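Saturday, late

Home at half past six with sore wrists and a very pleasant sort of tiredness, and I promised myself I would write this down before the bath made me forget it. I spent the whole day in the Clegg building teaching the two arms to tidy seasoning jars, or more exactly tidying seasoning jars myself through the two arms, which is a good deal harder than it sounds and a good deal more fun as well.

Zanele Mofokeng was on the other pair of handles for the morning. She has such a light touch! I watch her hands more than I watch the arms, if I'm truthful, because she eases the grips along as though she were moving a sleeping cat, and then the fingers open and there is the jar, just where she wanted it. I still squeeze too early. She told me to breathe out before I close, and I felt rather silly doing it, but my afternoon runs were smoother than anything I managed in December.

We had the jars lying on their sides, white lids and all, with the empty bin in the middle. A jar on its side is a little devil. Come at it by the lid and it wants to swing round on you, come at it by the body and it wants to roll off towards the edge, and all the while the arm is half a breath behind your own hand. My favourite moments are the ones just before the grip, with the fingers spread and everything still to play for.
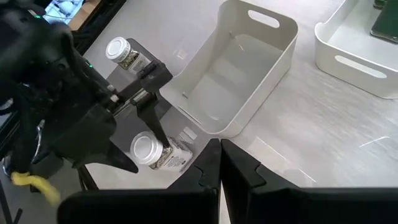 After lunch

Soup from the flask, and a long chat on the stairs about whether we ought to keep the clumsy runs. Zanele says keep the ones where you go wrong and then put it right, because the machine has to learn how to recover from somebody, and throw out the ones where you simply dither. I do a lot of dithering. I went back through mine and threw out five, and was quite sad about two of them, which had lovely beginnings.

The counter stood at 1,879 when we packed up, all of us together since the work began, and I felt proud of my small share of it. The people at Vitix would like 3,935 before anyone tries letting the arms go by themselves. It seems a mountain from where I'm sitting — but then so did the first hundred.

I must remember to ask for the lower stool next time, as my shoulders creep up to my ears on the tall one. I must also post Mum's parcel and ring about the boiler. Bath now, and the rest of the plum cake if there is any left.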